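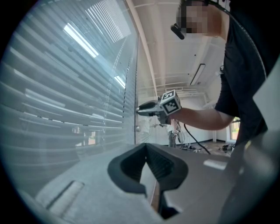
Chapter 9
Gathering Examples by Hand

A learning system that is meant to pick things up, turn them and put them down needs examples of those actions being done well. In Chapter 2 the examples came from a person steering a robot arm from a desk. The method is sound but slow, and it ties the work to wherever the arm is bolted down. In this chapter the arm is left out. A person holds the gripper and does the task, and the movement of the gripper is recorded as it happens.

We follow one project, Bonusum, run by the firm Greltach at its site in Stultley. The aim was to collect 400 examples of two-handed work, using a pair of hand-held grippers for each person. Of the first 70 examples, many had to be thrown away, mostly for faults that could have been caught before recording began. Much of what follows is drawn from the notes kept at that stage.

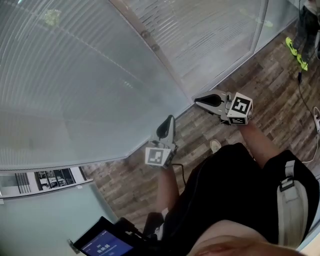
Figure 9.1 A gripper in each hand, each with a marker cube attached.

Three things have to be known for every moment of an example: where each gripper is, which way it points, and how far its fingers are open. The marker cubes help with the first two. Each face carries a printed black-and-white pattern, and software that knows the size of the pattern can work out the position of the cube from a camera view. If a sleeve or a forearm hides the cube, the position must be found some other way or the example is lost.

Section 9.1 deals with the markers and how to check them. Section 9.2 covers timing – a small error between two recordings can spoil both. We then look at how to write instructions for the people doing the task, and at Kozan, the file layout used in the exercises.

Before you read on, you should be able to:
describe a position in three dimensions
explain what a frame of reference is
read a simple table of time-stamped values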